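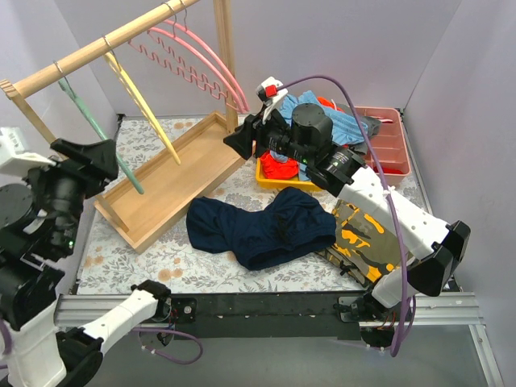

7 min read

Our robotics club at Clundanton has been stuck on laundry for most of the semester, and I have picked up more housekeeping habits from it than I ever did from my mother. Teaching a pair of arms to hang up a shirt means thinking hard about every little thing your hands do without asking. So this is my list of workshop tips for anybody running a clothes task on a club budget. Start with the hangers. We use a small wooden rack with a tray for a base, and the hangers on it are green, yellow and pink, which makes life so much easier when you're yelling across the room "no, the yellow one!" Get the brightest ones you can find and mix the shapes too.

Cover your table with cloth. A bare tabletop is slick and the clothes skate away every time a gripper nudges them. We went with a flowery print (peach flowers, gray leaves, very grandma) and I love it. Iron it first, then clip it tight underneath. If it bunches up, the fingers will grab the tablecloth along with the shirt and you get to set everything up all over again, ask me how I know.

Wash new clothes before you use them! Twice if you can stand it. Store stiffness goes away after a couple of washes and then your Friday runs don't match your Monday ones. Skip the fabric softener, it makes thin knits slippery.

Cables — oh boy. Leave more slack than you think and move each arm through its full reach by hand, power off, before you tie anything down. We use the soft hook-and-loop ties now. Zip ties pinched one of our cables at the Brophy meet and we lost the whole afternoon to it.

For grip, wipe the fingers with a barely damp cloth every 30 tries or so. Lint builds up fast, navy and black clothes are the worst for it, and a lint roller on the tablecloth between sessions helps too. Keep the roller on a hook or it will walk off.

Sort small stuff into trays and divided organizers, the cheap plastic kind. Ours hold doll-size things and socks, and they double as a place to practice picking out of a bin.

Write down how you dropped the shirt. We have a notebook for this called Jerkine (long story) and it has saved us more than any software. Sleeve up, sleeve under, collar toward you, that sort of thing. When we passed 2000 tries in June I went back through it and found we had barely ever started with the collar facing away. We spent the next 2 weeks fixing that before the Zusgate contest.

Oh, and unplug before you vacuum under the bases. Screws live down there.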